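Osside bench, two-arm cell: gripper check, November
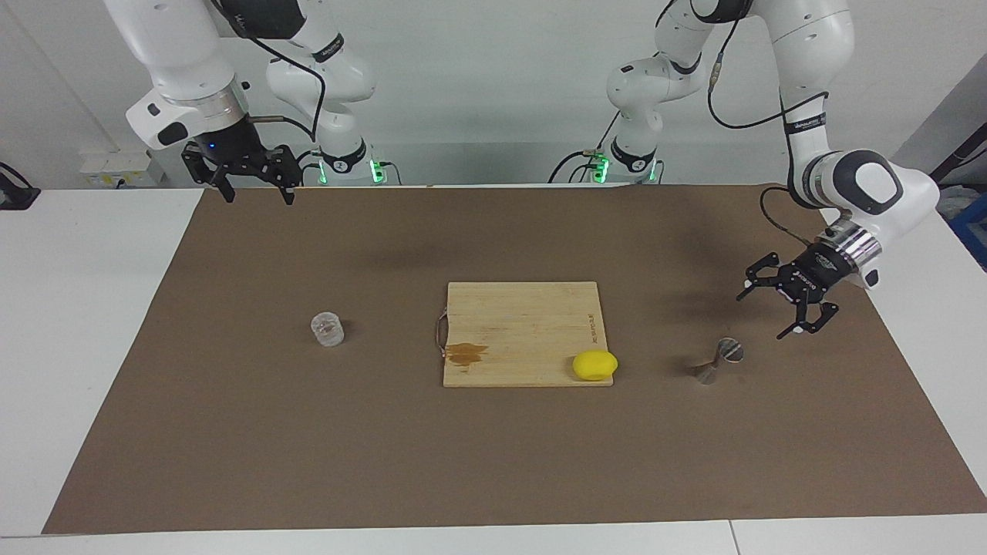
Page last changed: November, 16:40, by K. Phelan

Both arms up, collars green, grippers open. Bar set laid out on the brown mat: glass left of the bamboo board, yellow lemon-shaped object on the board, jigger on its side to the right.

Left gripper was closing late. Backed off the finger screws, cleaned the slides, put them back evenly. White tip pads stay on for now. Ran 100 open/close cycles with no load, two late closes, both in the first ten. Grip force set to 70 for the jigger. Eamon wants it lower for the glass, so that needs its own setting.

Cable on the right arm: check the loop at the upper joints before anyone raises the speed. Danzer part is on order.

Still to do: wipe the stain off the board, re-zero the left wrist, copy the settings to the Grillbridge folder.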